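Skyrme handheld gripper work: progress report for February
Prepared for the Sterton programme office by Lộc Đỗ, Dredport site

Where we are

The short version is that we are behind, and I don't think the revised plan sent round last month will fix it. We had planned to finish the cloth-handling set in February. We have 1580 usable recordings of it, and I would not swear to all of those. Collection was stopped for 11 days after the fault described below and has started again under limits.

I know the last report said the tools were "stable and ready for volume". I signed that report. I was going by the supplier's acceptance sheet, which I should have treated with more suspicion.

The fault

On the Sunday shift an operator let go of the trigger on one of the handheld grippers and the jaws stayed shut. She was holding a folded towel in them at the time and had her other hand on the towel to steady it. The jaws caught the side of her finger. She had bruising and a small cut, was seen by the first aider, and was back at work the next day on other duties. It is in the accident book.

The same unit had jammed twice earlier that week. Both times somebody worked the jaws open by hand and carried on. Neither was written down, and I only heard of them when I asked the shift directly. That worries me more than the jam.

What we think caused it

Poltesia, who built the tools, say lint had worked its way into the linkage and that we had not been cleaning it. We did find lint when we opened the unit. We also found a return spring that had lost a good part of its pull, and two more in the same state when we opened other units from the same delivery. Lint does not weaken a spring. Poltesia have agreed to look at the springs but have not accepted that they are at fault, and their written reply talks mostly about cleaning.

I would ask the programme office not to record the cause as "operator maintenance", as the draft minutes do. We don't know the cause yet. A dirty linkage and a tired spring may both be needed before the jaws stick, and we have not managed to make it happen on the bench with either one alone.

What has been done

All units from that delivery were taken out of use and stripped. 4 have been set aside and are waiting for new springs. The rest went back after cleaning and a pull test, which is now done at the start of each shift and signed for.

Operators have been told to keep the free hand off the cloth while the jaws are closing. This slows down folding a good deal and makes some of the tasks in the original list close to impossible. I have taken those tasks off the list for now. The weekly count will look poor as a result and I would like that understood in advance.

Jams now go in a log by the door, however minor. There have been entries most days since it was put up. Some people will read that as things getting worse. I suspect we are seeing what was there all along.

Work on cloth pick-up has restarted in the main room, with single pieces only.

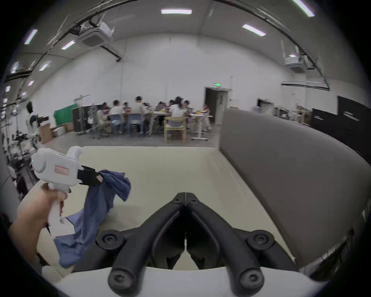 Cloth pick-up with the handheld gripper, main room, Dredport.

What I am not convinced by

The proposal to fit a software warning when the jaws fail to open. It would tell the operator something she can already feel, and it would come after the pinch. A mechanical release she could reach with her thumb would be worth paying for. Poltesia have quoted a lead time of 30 working days for a trial part, and given how late the first delivery was I would not plan around that figure.

The claim that recordings made before the stop are unaffected. A weak spring changes how the jaws open well before they jam. We are going back through the earlier sessions unit by unit, and I expect to lose some.

Decisions needed from Sterton

Agreement to move the cloth-handling milestone into the next quarter.

Permission to hold back the final payment to Poltesia until the spring question is answered in writing.

A yes or no on the thumb release. If the answer is no, the two-handed folding tasks should come out of the programme for good.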